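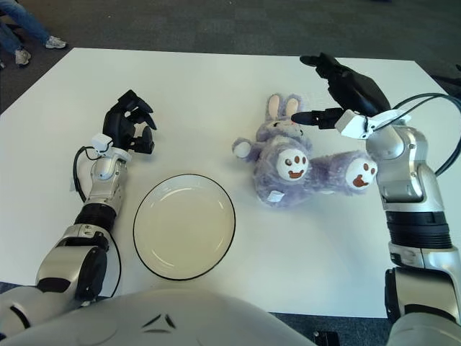
I'd been chasing the new chair of the Sutberg district soccer league since November, so when she finally said yes I drove over before she could change her mind. She'd won the vote by 3, out of 84 clubs, and she still sounds a little surprised when she talks about it.

"I figured I'd lose and go back to coaching the under-twelves," she told me, pouring us both a coffee (strong, thank goodness). "I hadn't even told my boss I was running!"

The big headache on her desk is referees. The league is down 27 of them from last season, and some weekends the Gumstead clubs have had to lend each other a parent with a whistle. I asked her if it's the money.

"People always say money. I called a bunch of the ones who quit, and what they talked about was the walk back to the parking lot. One kid was sixteen. He had grown men following him to his car, and he still had homework to do that night."

So her first rule change, in force from 06/01/2026, makes the home club walk the referee in and out. Miss it twice and you lose 5 points. I said that sounded steep - a couple of clubs have called it a lot worse than steep - and she laughed.
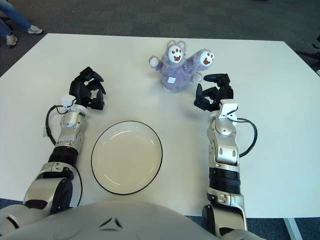 "Nandau wrote me four pages about it. I read all four pages! Then I asked them to send me one person in a bright vest, and they did."

We got onto the cup final too, because I'm from the Cârstea side of the river and we have feelings about where it gets played. She wouldn't budge. It stays in Sutberg this year, and after that she wants clubs to bid for it, with the bids put up online where anybody can read them.

Does she miss coaching? She looked out at the field for a while before she answered that one.

"Tuesday nights, yes. Driving the van, no."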